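Moving off Altik 4

2025-06-14

Altik 4 stops getting fixes in July, so I spent the morning moving my reports database to Altik 5. The export came to 521 tables and ran without errors.
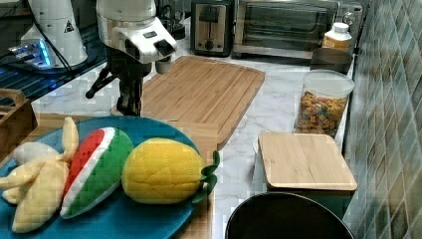 The import took two tries. The first one stopped on the old Mastow driver, which version 5 won't load. I removed it and used the one from Nivside.

Before you start:

Back up the config folder.

Write down your port settings. The installer resets them. 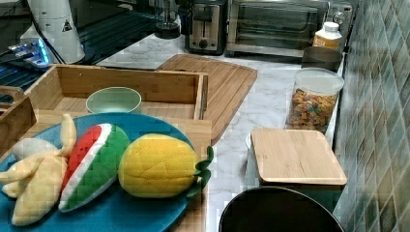

What's left

The Esquivel add-on still needs a new license key. I've asked for one.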